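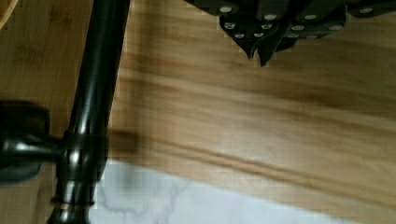 View from the wrist camera, with knife handles over a wooden board and marble counter below.

Budget for the Counter, Then for the Arm

March 11, 2025

Most equipment requests for kitchen manipulation work start with the arm. The requester picks a model, adds a gripper, adds a computer, rounds up, and sends the form in. The rest of the bench goes under "miscellaneous" with a small number beside it. My view is that this order is wrong, and that a lab planning its first kitchen station should price the arm last.

I came to this while helping plan the second station at Pultdale. The first had been bought in the usual way. The arm was a Prolell, chosen after a long comparison of reach, payload and repeatability. The comparison was sound, and I would choose the same arm again. What the plan did not cover was nearly everything the arm would spend its time looking at and touching.

Take the wrist camera. It was the cheapest sensor on the order and was specified in one line, with resolution and frame rate. In daily use it supplies most of the data. At close range, wood grain smears into stripes when there is motion. Glossy black parts throw back white highlights. Dark handles crowd together, and the clearest thing about them may be the rivets. None of this is a fault in the camera. It is the ordinary content of a kitchen, and the camera has to be bought with that content in mind. Exposure time, shutter type and minimum focus distance matter more than pixel count, and they are seldom on the form.

Lighting belongs on the same line of the budget. A shorter exposure needs more light, and more light on a polished surface makes the highlights worse. The fix is a larger, softer source, and such a source needs a stand, a power outlet and floor space. At Pultdale the lamps were cheap. The electrical work was not, and it came out of a different account with a different approval period. We ordered in October and could not use the lamps until the outlets were in.

The props are the next gap. A station built around bare blocks on a gray mat can be equipped for very little. A station with knives, boards and a stone counter costs more, both to buy and to keep. Handles get scratched. Boards warp. If a board is replaced with one of a different grain, data from before and after the change no longer match as well as people assume. The practical answer is to buy duplicates on the first order, from the same batch where the seller allows it, and to store them with a label. We set aside 2 of each item. For anything the gripper closes on, I would now ask for more.

Sharp objects add their own lines: a guard, a storage method, a written procedure, and time for someone to review it. Time is a cost even when no invoice arrives. The review for our station took 31 working days from submission to signature. The arm had been uncrated well before that, and its warranty was running.

Then there are the gripper fingers. Vendors quote the gripper as a unit, with one set of pads. Pads wear, and they wear faster on hard, narrow handles than on cardboard boxes. Cabrera, our supplier for pads, sells them in packs of 30, and I had thought one pack was too many for a year. It was not enough. I would put pads in the operating budget as a recurring item and take them out of the capital request entirely. Capital requests are read once. Operating lines are read every year by someone who will ask why they changed, and that is a useful question.

There is a case for the usual order. Arms have the longest lead times, and a late arm holds up the whole station. Funding bodies understand an arm and may not understand a line for duplicate cutting boards. A group that has no arm can do nothing with a well-lit counter. I accept the first point fully: order the arm early. Ordering early and pricing first are separate steps, though, and the form does not force anyone to combine them.

The second point is weaker than it sounds. For the new station we wrote the request from the counter outward – surface, objects, light, camera, fingers, arm, computer. Each line referred to the one before it. The camera was justified by the objects and the light, and the arm by the weight of the objects and the depth of the counter. The total came to nearly 100 percent of the ceiling, as the first one had. The difference was in where the money sat. The arm we ended up with was the smaller Lasten model, with less reach than we had wanted and enough for the counter we had measured. The difference paid for lamps, outlets and a spare camera.

The spare camera deserves a mention of its own. A wrist camera lives at the end of a moving cable, next to hard objects. It will be knocked. A replacement ordered after the failure arrives when it arrives, and may come with a revised lens. I would put two on every request and defend the second one before any upgrade to the arm.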